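Wednesday, April 14, 2021

Washing day, and what a washing day! I was up before the alarm because I could see a stripe of proper sun down the edge of the curtain, and I had the first load in before I'd even found my slippers. Darks first. Then lights. Then the big things, which I'd been putting off since goodness knows when because there is never enough drying weather in a row to risk them.

Bought the new washing liquid from the Thakur shop on the corner last week (the green bottle, no smell to speak of, which is how I like it) and I'm very pleased. The old stuff left everything a bit stiff. I did the darks at thirty and the towels at sixty and turned the spin down from top speed for the thinner things, and I swear they've come out with half the creases. Why did I never try that before? Years I've had that machine. Years!

Breakfast standing up, toast in one hand, sorting socks with the other. Three without partners. I have a tin for those now. It's an old Fulberg biscuit tin and it is getting hard to shut.

Then the folding. I know I go on about folding in this diary but it has made such a difference to my mornings. I do it all on the bed now, on top of the flowery blanket, because the bed is the only flat thing in the flat that's big enough. The kitchen table is hopeless, sleeves in the butter. On the bed you can lay a top right out, smooth it from the middle with the side of your hand, and only then start thinking about sleeves. I used to pick things up and fold them against my chest with my chin, like my mother did, and they always came out like parcels that had been sat on.

My order goes like this. Lay it out flat, neck away from me. Smooth the body. One side in to the middle, sleeve folded back down along itself, then the same the other side. Hem up to the neck, then once more if it's a thick one. Dark things go at the bottom of the pile and pale things on top, so I'm not putting black fluff on to anything white. I did a whole pile like that this morning with the radio on, and sang, and didn't care who heard it through the wall.
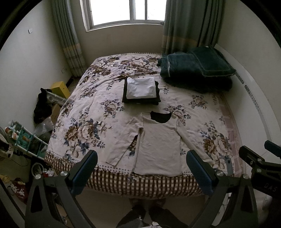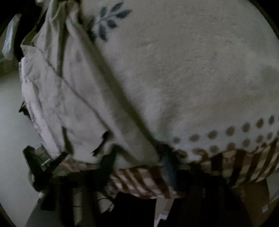

I told Zlatko Vasić on the phone at lunchtime that I'd finally got the sleeves right, and he said I was still doing it the long way round, that a long-sleeved top ought to be rolled from the hem with the sleeves crossed over the back, and that a rolled one never gets a line across the front. He said he'd rolled everything for years, shirts too, and could see every single thing he owned when he opened the drawer. As for towels, he said, give them a really hard shake before they go up and another when they come down, and leave the iron out of it altogether.

Well! I was ready to argue, but I tried one of the old grey T-shirts his way while we were still talking (phone wedged under my ear) and it made such a neat little sausage that I laughed out loud. I'm not sure about it for the best tops. A roll takes up a funny amount of room on a shelf and they will all tumble out when you pull one from underneath. For the drawer, though, it's brilliant, and for a suitcase it would be better still. I might have a rolling drawer and a folding shelf and let them compete.

The shaking he is completely right about. I went and gave the hand towels a good crack each, like a whip, and they fluffed up beautifully. Sent bits flying all over the floor, but I was going to sweep anyway.

Afternoon, I tackled the drawers themselves. Everything out, wiped the insides with a damp cloth and a drop of vinegar, left them open to air, and lined the bottoms with the last of that paper from Priltden. I'd kept the roll for ages thinking it was too nice to use. Silly. It looks lovely in there and I get to see it every morning when I go for socks. There was a bit left over that was too short for a drawer, so I've put it on the shelf where the sewing things live.

Found at the back of the middle drawer: one good scarf, a belt that goes with nothing, a Tovus receipt for 80 so faded I can't tell what I bought, and the swimming costume I was certain I'd left on a train in September. Such joy about the swimming costume! I'd all but bought another.

I've made a bag for the charity shop too. I gave myself 16 minutes by the kitchen clock and no dithering. Anything I hadn't worn in two winters went in. The mustard cardigan went in, came out, went in again. It's in now and I've tied the handles so I can't go back for it.

I do love a pile of clean things. I love the weight of it when you carry it across the room with one hand underneath and one on top, and the smell of it, and that for one evening at least there's nothing in the basket. I even lay down on the bed for a minute when it was clear again, with the window open a crack and the pigeons going outside, and nearly dropped off.

Supper was lentils with the end of the red cabbage and 500 grams of potatoes, which was far too many for one person, so that's fried potatoes tomorrow and I'm looking forward to them already. Watched half a film. Mended the loop on the blue dressing gown during the boring bit, and sewed a button back on the pillowcase that has been gaping since the winter.

For tomorrow: ring the dentist at 8, take the bag down to the shop, buy more pegs because the old ones are snapping, and ask Mrs downstairs whether she wants the spare airer. Also try one jumper rolled. Just one, to see.

Bed now, fresh pillowcases, window still open a little.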